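Wood grain

Wood grain is the pattern left in timber by the way a tree grew, and by the angle at which somebody later cut it. The word covers several different things, among them the direction of the fibers, the texture of the surface and the stripes people admire in a tabletop. Woodworkers keep all of these meanings in use, often in one sentence.

In most climates a tree adds a pale band in spring and a darker, denser one toward the end of summer. Sawn straight through, a log gives boards with arches and flame shapes. Cut along the radius, it gives narrow parallel lines, more waste and a larger bill.
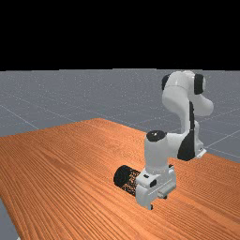
Grain also decides how a board behaves. Wood swells and shrinks mostly across the fibers and hardly at all along them, a fact rediscovered each November by owners of tight drawers. Planing against the grain tears the surface – the usual cure is to turn the board around, after first blaming the plane.

Imitation grain

Painting cheap wood to look like expensive wood is an old trade, known as graining. It was done with combs, feathers and a good deal of nerve. The town hall at Trekdale has 3 doors of solid oak, repainted in 1953 to resemble oak.
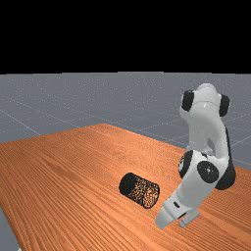

Printed grain followed. The Lamport pattern book listed 430 designs, several of them named after trees that do not exist. Its best seller, Nulo Walnut, repeated the same knot at regular intervals, and buyers were advised to arrange the furniture accordingly. The rival Stoica range solved the problem by leaving out knots altogether and was criticized as unrealistic.

See also: Graining comb, Quarter sawing, Veneer

Categories: Wood | Woodworking | Surface decoration | Articles needing more citations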